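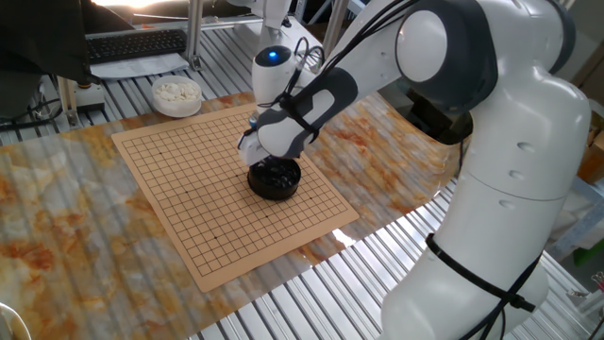
Visit report: manipulation software at Ganmont

Group visit, October 2019. Notes by Eliseo Ochoa

Three of us from Bitimard went to see the Ganmont lab. We build scheduling and motion software for small packaging cells, and the reason for the trip was their planner, Trimier, which we had only read about. Our host was Citlali Arellano, who runs the software side. We had the morning with her group and an hour after lunch for questions.

The Go table

The first stop was the Go table. The task is moving bowls and stones on and around a board, with a white arm over a grooved metal table. When we walked up, the gripper was against the rim of the bowl of black stones, which was standing on the board itself, and the white stones were in a translucent white bowl past the far side. The board was not square to the table and nobody straightened it. Arellano said they leave it at whatever angle it ends up in, and the software has to find it again before each run.

Board finding is done from the grid lines and the star points. The solver fits whatever intersections it can see and fills in the rest, so a bowl covering part of the grid is fine up to a limit. They have 748 recorded layouts that every new version has to pass. The glossy marble-patterned sheet under the board gave them trouble early on, mostly reflections being picked up as edges. They ended up rejecting any line that did not agree with the grid spacing.

Black stones in a heap are still the hard case. They shine, and depth readings on them are poor. For picking single stones the group uses color images and a height estimate, then closes slowly and watches finger position.

Planning

Trimier splits a job into short segments and plans each one while the previous one is being executed. If perception reports a change, only the segments after it are thrown away. We do something similar, but we replan the whole path, and I could see the difference in how little their arm paused.

Rim contact is handled outside the planner. A separate controller takes over for the last stretch, with a force limit, and hands back once the grasp check passes. I asked how it decides the check has passed. The answer was finger width plus a small test lift - two thresholds, both set by hand. I had expected something more complicated.

Cables are modeled as a fat tube around the upper arm. Crude, and it costs them some reach, but they said it is better than a detailed model that is wrong.

Tooling

This was the part I took the most notes on. Every run writes a single log with joint states, camera images, planner decisions and operator comments on the same clock. The viewer is called Barrera. You can drag to any moment and restart the planner from there in simulation with different settings. They had 3253 runs in it on the day we visited. Search is by tag or by failure type, and failure types are a fixed list that only two people can edit.

Settings live in the same repository as the code. A run started with uncommitted changes gets marked in the log and cannot be used for comparisons. We have talked about doing this for two years.

The simulation suite runs overnight, 2000 cases, and the report goes out by email. Arellano's team reads the slowest plans first and the failures after that.

Questions after lunch

Calibration between camera and table is redone when the error on the board corners goes over 3 mm. It is a manual procedure. They would like to automate it and have not found the time.

No plans to release Trimier. Barrera may be shared with partners, with a decision in December.

To follow up

Send Arellano our log format so she can check if Barrera will read it.
Try segment replanning on our test cell, simulation first.
Ask about the fixed failure list and whether we can have a copy.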